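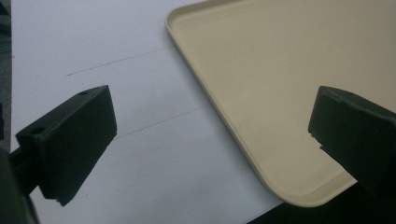

# Tray approach task: pencil datum lines or a fixed stop?

**Laldale Robotics Club, Student Projects board**

---

**grip_coordinator** (moderator), 9:10 am

Members enrolled in the tray handling project are asked to read this thread before the next bench session. The current arrangement is the cream tray on white paper, with faint pencil lines drawn on the sheet as the placement reference. The hand-held gripper is brought toward the corner of the tray with the fingers open.

Two teams have requested that the pencil lines be replaced by a fixed stop screwed to the bench. The project guidelines permit either method, provided that one method is used for the whole of the assessed work. Submissions for and against are invited below. Please confine replies to the placement method. Questions regarding assessment weighting belong in the enrolment thread.

---

**diltham_bench2**, 9:48 am

Our team supports the fixed stop. A pencil line is satisfactory while it is fresh, but it becomes difficult to read once hands and sleeves have passed over the paper for an afternoon. In our last session, two members placed the tray against the same line and obtained positions that differed by 2 mm. The rim of the tray is rounded at the corner, so each person forms a separate opinion of where the edge lies.

We request that the stop be adopted and that the paper be retained only for contrast.

---

**parallax_k**, 10:15 am

I do not support this proposal. The purpose of the task, as set out in the project brief, is for the learner to handle a tray that is not always in the same position. A screwed stop would give us 44 recordings of the same approach. The Diltham team would then report an excellent result that would not survive a change of bench.

The lines are a reference for the operator. Variation of a few millimetres is of benefit to the data set.

---

**diltham_bench2**, 10:31 am

With respect, variation is of benefit only where it is recorded. At present it is not. We would have no objection to moving the tray deliberately to marked positions and entering each one in the log. Our objection is to drift that cannot be reconstructed afterwards.

---

**grip_coordinator** (moderator), 10:40 am

Both positions are noted. For the information of newer members, the Grgić procedure used by this club since 2012 has always relied on drawn lines, with the line designation written in the log before each run. If the second part of that procedure is not being followed, the matter is one of practice and may be corrected without altering the bench.

---

**printroom_laldale**, 11:22 am

A related matter concerning the fingers. The design file in the shared folder is the Faretti pattern, in the shorter length. Teams printing replacements should check the bottom edge and the corners before fitting. Any finger with a chipped corner should be reported to the print room, even where it remains usable, so that the condition can be entered against the recordings made with it.

Teams should not sand the gripping faces. One team did so last term and the surface no longer held the rim in the same manner as the others.

---

**parallax_k**, 11:35 am

Could the print room clarify whether a small chip on the lower outline is grounds for replacement? Our team would prefer not to change fingers partway through the assessed runs.

---

**printroom_laldale**, 11:50 am

It is not grounds for replacement if the gripping face is intact. Log it and continue. Replacement midway through is discouraged for the reason you give.

---

**colour_and_contrast**, 1:05 pm

I wish to raise the choice of paper. A cream tray on white paper offers limited separation, particularly under the overhead lights at the far bench. Our team obtained more dependable edge detection on mid-grey card. If the stop is rejected, I would ask that the paper colour at least be reviewed, with the lines redrawn in a darker pencil.

---

**diltham_bench2**, 1:19 pm

We support the darker pencil. We remain of the view that the stop is preferable.

---

**parallax_k**, 1:27 pm

I have no objection to darker pencil. I would oppose grey card for this round, as the earlier recordings were made on white and would have to be set aside.

---

**grip_coordinator** (moderator), 3:30 pm

The following applies until the end of April.

1. Drawn lines are retained. No stop is to be fixed to any bench.
2. Lines are to be redrawn in darker pencil on a fresh white sheet at the start of each session.
3. The tray position is to be entered in the log before every run. A run without an entry will not be accepted.
4. Each team will complete 12 runs per session with the tray empty.
5. Finger condition is to be noted on the first page of the session log.

The request for grey card is deferred to the next round. The Diltham team may submit a written case for the stop at that time, and is encouraged to attach its placement measurements.

---

**diltham_bench2**, 3:52 pm

Accepted. Measurements will be attached. We ask that it be recorded that our team did not agree with item 1.

---

**grip_coordinator** (moderator), 3:58 pm

So recorded. Log sheets are in the drawer beneath the far bench.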